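Chapter 4
Collecting Examples by Hand

When I started teaching this course, I figured the learning part would be the hard part. You pick a model, you fight with it, you win or you lose. Then my first class trained a towel folder on 100 examples, and 83 of them had been recorded by the same person on the same table. The thing folded beautifully on that table and went to pieces everywhere else!

So this chapter is about examples: where they come from, how many you want, and what makes one worth keeping. I'll be using laundry a lot, partly because I like it (cloth never lands the same way twice, and that drives a planner nuts) and partly because you can do most of the exercises at home.

We'll start with hand-held grippers. You hold the jaws yourself, do the chore, and the recording keeps track of where your hands went. My co-teacher Ye-ji Na calls it "doing chores for science," and she can get through 80 tries in an afternoon, which I can't. The marker cubes on the grippers matter more than they look. Their printed patterns give the software something to lock onto, so hide them behind your sleeve and you've lost that stretch of the recording.

Section 4.1 covers setting up a room. Section 4.2 is about pace, and if you're like me you'll move too fast at first. After that we look at the Florka set, a small pile of laundry recordings my students made, and I'll show you the 2 mistakes we kept making in it. One was starting every try from the same pose. I'll let you find the other one yourself in Exercise 4.3.

Before reading on, grab a basket and a shirt and notice what your hands do when the cloth snags on the rim.
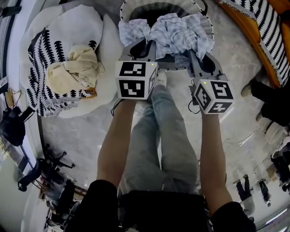 Figure 4.1 Two hand-held grippers with marker cubes, holding a cloth at a wicker basket.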